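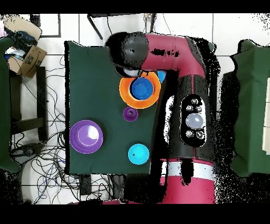

Gristell open day, Vesholm — quick notes

Feb 12, 2020. Up early, bus to Vesholm, got there just as the doors opened. Gristell make skis, mostly touring, a few park shapes. Signed in, hi-vis, off we went.

Omar Daher led the tour. Fast talker. Cores first — poplar and ash, glued up in the next building and left to rest for eight days. Then the press room, loud, smells of resin. Two presses going, 20 minutes a pair. Edges still bent by hand, which I didn't expect at all. 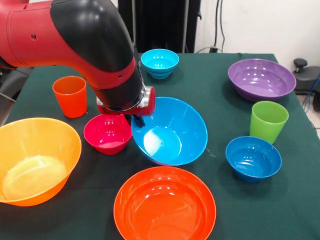 Asked about the new Akl touring ski. Same sidecut as last year, softer tip, tail notch moved so skins stop slipping off. Out in September. Omar wouldnt give a price. Flexed one, felt nice and even, bit stiff underfoot for me.

Base grinding next, with Zainab Aliyu. Best bit of the day. She showed us a cold snow pattern and a wet spring one side by side, and you can feel the difference with a thumbnail. They ground more than 1000 pairs last winter, a lot of them repairs from the hire shop at Hodidstead.

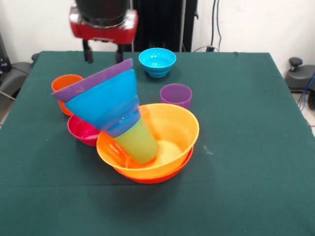

Purple plate, blue bowls, green cloth.

Missed the waxing demo, queue too long. Soup was good. Factory seconds on a rack by the exit, definately worth a rummage if you're under 170. Nothing in my length. Bus back at four.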